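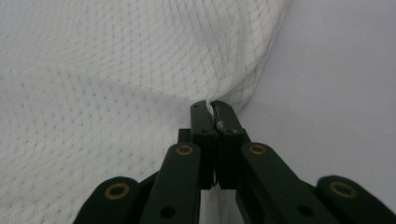
Karnbridge, December

ok so. mesh. thread on what I'm doing with all this white mesh bc three of you asked and I keep answering in DMs

started when Ghazal cleared out her studio and said take the fabric or it goes to the dump. took the fabric. didn't ask how much. mistake

it's the knit kind, tiny holes running in diagonal rows. NOT tulle. tulle is stiffer and scratches. I will be annoying about this

plan A was curtains. plan A lasted one evening. Margus held a length up at the window and you could read his shirt through it. neighbors would get the full show

plan B: produce bags. little drawstring ones for the co-op on Punitz street. also laundry bags for socks and bras. also one giant one for the kids' bath toys

target is 59 bags before the holiday table opens. why 59. because Marisol wrote 60 on the list, then said she already has hers and crossed it out. ok then

ways to fold this stuff, ranked worst to best

worst: in the air, chin holding the top. it billows. you end up wearing it

bad: on the bed. grabs the blanket, picks up every bit of lint in the house

ok: over the back of a chair. slides off if you look away

best: smooth bare table. wipe it first. spread, find the edge, pinch just the edge and walk it over. slow. then flat hand from the fold outward

the pinching matters more than I thought. grab a fistful and all the rows of holes go curvy and you've lost your straight line. little pinch, right at the edge, let the rest hang

also don't chase the puffy bit in the middle. it goes down by itself when you lay the edge. took me a whole pot of tea to learn this

cutting: follow the rows. I was measuring and chalking like a fool, chalk doesn't even stay on it. Ona (sews for the theater) looked over and said why are you drawing lines, it HAS lines. yeah

except the lines are diagonal so you follow them to check you're even, then cut with a ruler laid across. does that make sense. it made sense at 11pm

pins fall straight through btw. clips. I bought 40 clips, can find maybe half. check your slippers

edges don't fray!! best thing about it. no zigzag, no fray glue. fold once, straight stitch, done

machine hated it at first. kept sucking the corner down into the plate. strip of tissue paper under the start, tear it off after. fixed

needle: ballpoint. the regular one was making snags. someone will tell me a diffrent one is better, fine, tell me

cord is leftover bootlace from Polishchuk, the hardware place by the bridge. 400 feet on a spool, slightly wonky brown, cheap. looks nice on the white though

update, evening. 22 done — my shoulders are gone

tested one with onions. held. tested one with a cabbage. held but it stretched long and sad like a stocking. so cabbages are on their own

washed two on cold, hung them over the tub. barely any wrinkles. don't iron, I tried a corner on low and it went crispy. that corner is now a bookmark

Q from Vratislav: can I make him a mosquito cover for the crib. yes if he comes and holds the other end. that's the price

Q from a few people: pattern? no pattern. rectangle, fold, two seams, channel at the top. medium one is about the size of a pillowcase cut in half

scraps are going in a jar for stuffing. Or for scrubbing pans, it's weirdly good at pans

if you're in Karnbridge and want a length, message me, bring your own bag (ha). there's so much left. there is SO much left

ok back to the table, next one's half folded and the cat has noticed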